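Notas para a fala - Planear a compra de equipamento de manuseamento para a lavandaria
Versão de 2025-11-11

Abertura
Agradecer o convite. Dizer logo que não sou engenheiro: faço os orçamentos da Jisunis e fui eu quem preparou o pedido de compra. Pedir desculpa pelo meu português, que aprendi já adulto, e avisar que falo devagar.

Perguntar à sala quem já pediu uma cotação de automatização nos últimos meses. Esperar pelas mãos. Depois perguntar quem a conseguiu comparar com outra.

Ponto 1 - O que queríamos comprar
Primeira ideia: uma célula completa para separar e dobrar roupa, instalada de uma vez. Temos 912 peças por turno na linha pequena, quase todas de malha. A direção pediu-me um número único para pôr no plano de janeiro. Eu não o tinha, e demorei a admitir isso.

Recebemos 2 propostas, uma da Prornarari e outra da Dalus. (Mostrar a tabela, mas não ler as linhas todas.) A primeira incluía a formação e deixava de fora as peças de desgaste. A segunda fazia o contrário. O total parecia semelhante e eram duas compras muito diferentes.

Ponto 2 - As linhas que faltavam no nosso orçamento
Falar desta parte com calma, é a mais útil para quem está a começar.
Dedos de reserva para as garras. Nós tínhamos previsto um jogo por ano, sem nenhuma base.
Tempo das operadoras durante os ensaios. Na nossa folha esse custo aparecia como zero, e não é zero.
Mesa e cestos. A altura da mesa que já tínhamos não servia para o equipamento da Dalus, e ninguém perguntou antes.
Recolha de dados. O fornecedor precisa de exemplos com a nossa roupa, e alguém tem de os fazer à mão.
Transporte e seguro, que no contrato estavam num anexo separado.

Pausa. Se houver perguntas sobre valores, responder que posso falar de proporções, mas os preços são confidenciais.

Ponto 3 - Alugar antes de comprar
Propusemos um período de 30 dias com garras de mão, sem braço. A pessoa segura a ferramenta e faz o trabalho com ela. O custo é baixo e fica-se a saber que peças dão problema. Fizemos isto no armazém Thibodeaux, com 553 peças na lista de ensaio.

O que escrevi no relatório: as peças planas, como toalhas e fronhas, podem entrar no primeiro contrato. A malha fica para uma segunda fase, com preço separado e direito de desistência. Alguns colegas acharam que eu era demasiado prudente. Continuo a pensar o mesmo, mas compreendo a objeção: duas fases custam mais em deslocações e em reuniões.

Ponto 4 - Como pedir a cotação
Enviar a mesma lista de peças a todos os fornecedores, com as peças verdadeiras dentro de uma caixa, e não só fotografias.
Pedir o preço de cada jogo de dedos em separado.
Perguntar quem paga se a garra estragar uma costura.
Pedir por escrito o prazo de entrega das reservas. A Prornarari respondeu depressa, a Dalus pediu para falar por telefone e tive de insistir.
Não aceitar a palavra "têxteis" como categoria única. No nosso caderno de encargos ela aparecia quatro vezes, e em cada secção queria dizer outra coisa.

Se sobrar tempo, contar a discussão sobre a tomada elétrica. Se não, passar ao último diapositivo.

Último diapositivo - deixar no ecrã durante as perguntas
A decisão que levo à direção é dividir a verba por tipo de peça, e a malha com elástico terá a sua própria linha. Uma toalha tem bordos fáceis de encontrar. Na malha cinzenta que está presa na garra, o elástico franze o tecido a meio, as pregas abrem para os lados e há uma aba mais lisa que cai sobre a mesa - é para peças assim que peço uma cotação separada. Quem quiser a nossa folha de cálculo pode pedi-la no fim, envio-a sem os preços.

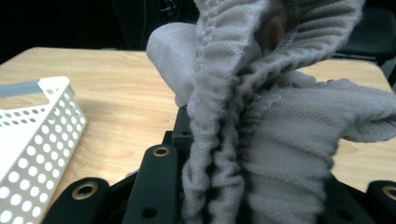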